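4. Préparation des sachets et du support de présentation

4.1 Domaine d'application

La présente section concerne la mise en place du support en carton ou en papier de couleur, des confiseries emballées et des liens de fermeture utilisés pour les assortiments Clornau. Elle s'adresse au personnel chargé de la préparation et complète la section 3, relative à la réception des articles.

4.2 Mise en place

1. Dégager une surface plane d'au moins 300 cm de périmètre. Le travail au sol est admis si le revêtement est dur, lisse et nettoyé le jour même.

2. Poser la feuille rouge à plat, bord droit orienté vers le fond de la zone de travail. Ne pas marquer les plis avant l'étape 6.

3. Disposer les sachets de confiseries au-delà du bord supérieur de la feuille, face imprimée visible. Aucun sachet ne doit reposer sur le support à ce stade.

4. Vérifier que le nom du produit reste lisible, y compris lorsque l'étiquetage est rédigé dans une langue étrangère. En cas de doute, se reporter à la table de correspondance Leiva (annexe B).

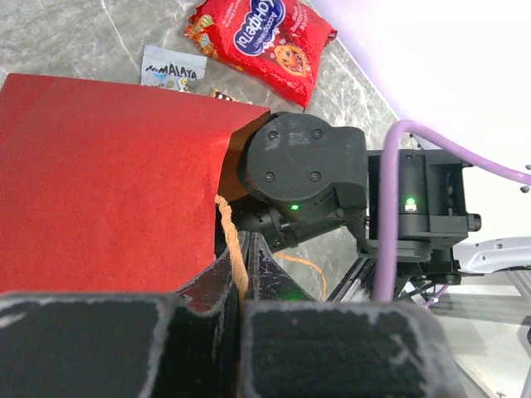

Fig. 7. Feuille rouge et sachet « Конфеты – Ассорти » sur sol gris à motif marbré.

Note : les mentions « Конфеты » et « Ассорти » signifient respectivement « bonbons » et « assortiment ». Les articles ainsi marqués sont enregistrés sous la rubrique « confiseries mélangées ».

5. Couper le lien à une longueur de 30 cm. Les liens torsadés de teinte beige sont réservés aux assortiments ; la ficelle fine orange sert à la fixation des étiquettes.

6. Rabattre le côté droit de la feuille vers le centre, sans écraser le pli. Lisser ensuite du plat de la main, du centre vers les bords.

7. Placer les sachets sur la partie non pliée, puis nouer le lien. Un lot complet comprend 12 supports garnis.

Attention : les feuilles de couleur vive peuvent déteindre au contact de l'eau. Tout support humide est retiré du lot et consigné sur la fiche Wolham.

Attention : tenir les petits emballages et les chutes de lien hors de portée des enfants en bas âge.

4.3 Conservation

Les supports garnis sont entreposés à l'abri de la lumière directe. Au mois d'août, le contrôle des confiseries est effectué chaque matin.

Section révisée le samedi 14 avril 2018. Rédaction : Lucimara Evangelista. Vérification : Gerd Grube.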